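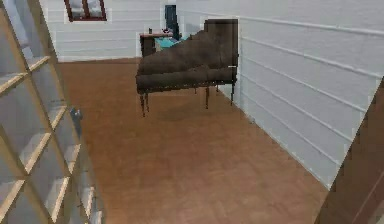 Quinlan Civics Reading Group – minutes, June meeting

Present: 11 members. Tomás Ní Bhriain in the chair. Started at 7 p.m.

**Minutes of last meeting.** Approved with one spelling fix.

**Reading.** Chapters on how state legislatures drew their districts before the one person, one vote rulings. Discussion mostly stayed on rural counties holding seats long after people had moved to the cities. Two members thought the author was too easy on the state senates. No agreement on whether courts should have stepped in sooner – to be picked up again next time.

**Handouts.** Bredano quoted $43 for printing the court opinions. Agreed. Tomás will place the order.

**Fall topic.** Two proposals: ballot initiatives, or the history of the filibuster. Ballot initiatives chosen, six votes to five. Tomás will draft a reading list and send it out before the next meeting.

**Other business.** The Urnis branch library has asked for our old book list. Agreed to send it.

Closed at 8:40. Next meeting same place, room 718.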